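3.2 Materials: offcuts and box board
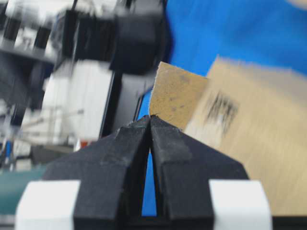 Figure 2. Piece of tan cardboard held upright, larger board surface behind.

Board was sorted by hand before any of the folding trials. We kept three piles – clean, marked, torn – and the marked pile grew fastest. Small dark specks on the face of a piece were not a reason to throw it out. A torn edge was, at first. We dropped that rule in February after going through the Ostine stock, where so many pieces had one ragged side that the pile left over was too small to be usefull.

In total 51 pieces went into the set reported here. Stock came from two suppliers, Ostine and Koppel. Koppel board is the stiffer of the two and creases late, then all at once. Ostine gives early and keeps giving. Both are plain brown, unprinted, single wall. Pieces were stored flat under a shelf at the Zarari workshop, away from the window, and brought out the evening before a trial.

3.3 Handling of torn edges

Torn edges matter for fit. A straight edge seats against the fold line and stays there; a ragged one rides up on whatever fiber sticks out furthest. We measured the tear at its deepest point, from a straightedge laid along the remaining good edge. Anything deeper than 2 mm got trimmed with a knife. Shallower tears left alone.

Trimming was done by one person (M. Derese) to keep it even. Length after trimming was checked against the 100 mm template, and short pieces went back to the offcut bin for use as spacers. Spacers were not measured again. In hindsight they should of been, as spacer thickness turned up later in the corner gap results (Section 5).

Smudges were noted but not cleaned. Wiping raises the surface fiber, and the Curnine tape used on the seams holds less well on a raised face. One Thursday batch was wiped before we had settled this – it is marked W in Table 4 and left out of the means.

Reader comments

pkd_board: Did you check grain direction on the offcuts? Can't find it in 3.2 and it would matter a lot for the Koppel.

M. Derese: Grain runs parallel to the long side for all pieces in the set. Will add to the next version, thanks.

foldline: Table 4 header says cm, should be mm?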